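Chapter 6
Selling the Ticket: Retailers and the Lottery

After reading this chapter, you should be able to:
Explain how a lottery chooses and licenses its retailers
Describe the main ways a retailer earns money from ticket sales
Follow a pack of instant tickets from the warehouse to final settlement
Identify the controls that protect players when they check or cash a ticket

Key terms: activation, bin, cashing bonus, consignment, license, pack, sales commission, settlement, validation

Opening case: Niskanen's Corner Market

Lempi Niskanen bought a corner market in June and wanted to keep selling lottery tickets, as the former owner had done for years. She assumed the license came with the building. It did not. The state lottery, Hemano, treats a change of owner as a new application, and the terminal on the counter was switched off the day the sale closed.

The application asked for a tax number, a bank account used only for lottery money, and consent to a credit check. A sales representative named Lukian Didenko visited the store on a Tuesday to look at the counter, the door, and the place where the ticket display would stand. He asked who would be working the register and whether all of them were old enough to sell tickets under state law. The license was approved 14 days later.

During the gap, Niskanen learned something about her customers. People who came in for a draw ticket and could not get one often left without the coffee or the newspaper they usually bought. Her commission on tickets had looked small on paper. The sales that went with it were larger than she had expected, and she had no line in her books that showed them.

The case raises questions that run through this chapter. What does a store gain by selling tickets? What does the lottery need from the store in return? And when something goes wrong, such as a missing pack or a disputed prize, who carries the loss?

6.1 Why Lotteries Depend on Stores

A lottery sells a product that costs very little to print and needs almost no shelf space. It must still be sold by someone who can check a customer's age, take the money, and pay small prizes on the spot. Most lotteries do not own stores, so they rely on businesses that already have counters, clerks, and steady foot traffic.

Convenience stores and gas stations make up the largest group in most retail networks. Grocery stores, bars, and newsstands follow. Each type sells a different mix. A gas station tends to sell draw tickets when a jackpot is high and instant tickets the rest of the time. A grocery store may sell more through a vending machine near the exit than at the service desk. Bars often do well with games that draw every few minutes and poorly with everything else.

The size of a network matters, but more stores do not always mean more sales. When Hemano reviewed a network of 3000 retailers, it found that 236 of them sold so few tickets that their commission did not cover the staff time spent on lottery work. Some of these stores stood across the street from a stronger seller. Others had kept the same games on display long after the top prizes had been claimed. The lottery closed some of the accounts and gave the rest new displays and a shorter list of games.
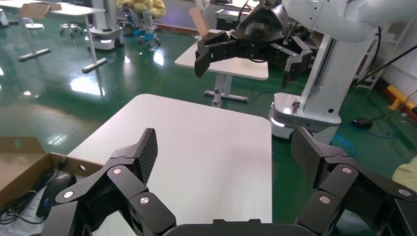
Figure 6.1 A computer mouse and black cables in an open cardboard box, beside a white table.

Licensing is the lottery's first control over its network. The review covers the owner's finances, any criminal record, and the condition of the premises. A store with unpaid taxes will usually be turned down. So will one that cannot be entered by a person using a wheelchair, unless the owner agrees to make changes by a set date. The license belongs to a named owner at a named address and cannot be sold or lent.

6.2 How the Retailer Is Paid

The retailer's main income from the lottery is the sales commission, a fixed share of the price of each ticket sold. The rate is set by law in some states and by contract in others. It is the same on a slow day as on a busy one, and it does not depend on whether the ticket wins.

Many lotteries add a cashing bonus, paid when the store redeems a winning ticket. The bonus gives clerks a reason to pay prizes willingly, and it brings winners back into the store with money in hand. A third payment, the selling bonus, goes to the store that sold a major winning ticket.

Against this income the retailer must set several costs. Staff need training. Tickets must be locked up at night. Cash collected for the lottery has to be kept in the bank until it is swept, and a bounced sweep can lead to suspension. Theft by employees is a further cost that new owners often leave out of their plans.

6.3 The Life of a Pack

Instant tickets are shipped in packs. A pack of the game Prutura, used in the worked problems at the end of this chapter, holds 40 tickets. The supplier, Hirnix, prints each ticket with a game number, a pack number, and a ticket number, so that any single ticket can be traced to the store that received it.

A pack passes through four stages. It is first issued to the store, where the clerk confirms receipt by scanning the label. It is then activated, which allows its winning tickets to be cashed. Next it is placed in a bin in the display and sold. Last, it is settled, and the retailer is charged for the whole pack, less commission.

The timing of settlement has a large effect on the store's cash. Under consignment, the retailer pays only after a set period or after most of the winning tickets in the pack have been validated. Kovalchuk, a chain of gas stations in the same state, lost much of this advantage by letting clerks activate several packs of one game at once. The settlement clock started on all of them, although only one was in the bin. We return to the chain's records in Section 6.5, where you will prepare a settlement schedule from them.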